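The Cabinet at the End of the Hall

Every household has one piece of furniture that arrived with a purpose and lost it. Ours is a tall gray cabinet. I bought it in November to hold linens, and by spring it held a fondue set, the paperwork for a car we no longer own and a single ice skate.

I am told this is a condition with a name. Solène Vidal, who runs a two-person organizing outfit called Redia out of a converted feed store in Pirkavstead, calls it drift. She charges $3,602 to undrift a three-bedroom house, and she will look into your cabinet for two full minutes before she speaks, which at those rates I found hard to enjoy.

Her method starts with taking everything out. I had hoped for something more advanced. You put it all on the bed, so that you cannot go to sleep until you have made up your mind about the skate. Then you leave the doors open overnight and walk past them on your way to brush your teeth.

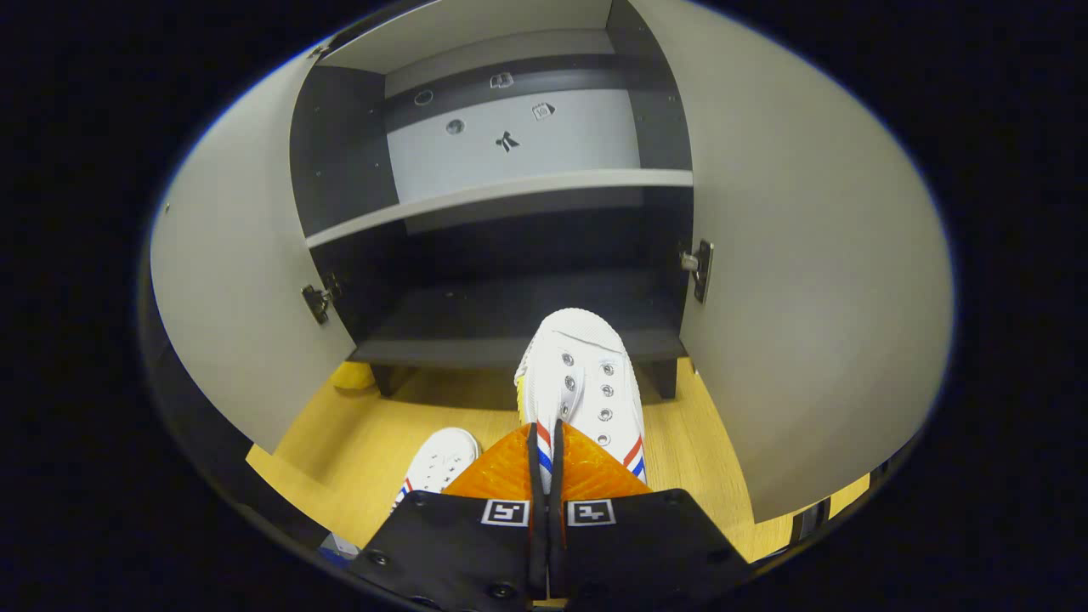 Valentin Pichon thinks the open doors are pure theater. You could get the same result, he told me, by shutting the cabinet and selling it, and he has 2000 square feet of fairly bare house to back him up. He also keeps a storage unit across town, a subject he would like left out of this.

I kept the cabinet. Gray doors are forgiving, and a tall one with a shelf across it offers you exactly two decisions: above or below. Vidal likes that in a piece of furniture. Her worst jobs, she says, are the ones with pull-out trays, where people file batteries by mood.

Linens went back above the shelf. The space below is dark enough that anything you put there enters a kind of retirement, so that is where the fondue set lives now, on the understanding that it will be reviewed. The stickers on the back panel stayed. I had a go at one corner with my thumbnail and lost interest.

The gap under the bottom board was Vidal's last item. People slide things in there, she warned, and call it tidying. I said we would never. The ice skate fits if you lay it on its side.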